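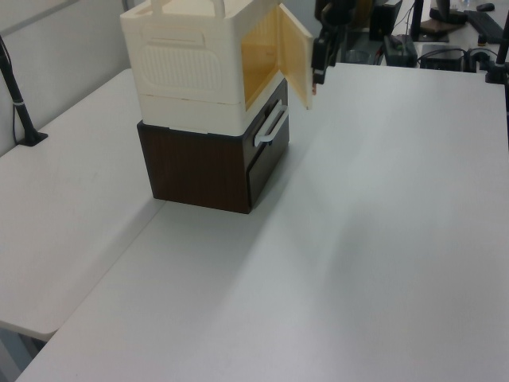 Ginette Lemieux had been promised a machine that could put away a kitchen. Granetti's letter said so, and so did Oddur Hedegaard, twice, on the stairs. What she got on Tue 12 August was a black arm with its fingertip against the door of a cream plastic cabinet, and the cabinet sat on a brown drawer box with a white handle that the arm had shown no interest in.

"It's a door," she said.

"It's a hinged door," said Oddur. "They're harder than they look."

"I have 26 of them at home. I do them with my elbow."

He wrote something down. She had spent 1,544 dollars on Trutlow shares because of this man, and she wanted to see a cup go onto a shelf. Even a spoon would do.

"What about the drawer?" she asked.

"February."

"And the door, shut, with things inside?"

"Let's stay with the door for now." 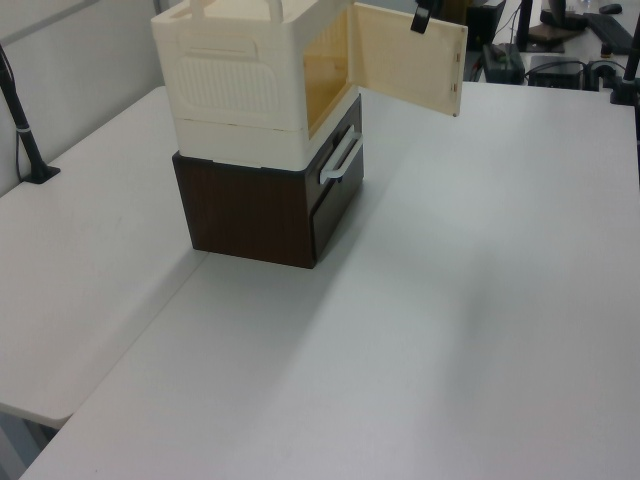 The gripper at the top corner of the open door.

She watched the black fingers on that corner and thought of her mother, who had cleaned houses until she was 82 and never once had to be told which way a door went.

"Does it know what a cabinet is for?" she said.

Oddur looked at the arm, then at his notes – he seemed to be hoping one of them would answer.

"It knows where the edge is," he said.

Ginette picked up her coat and asked him where she could get a coffee.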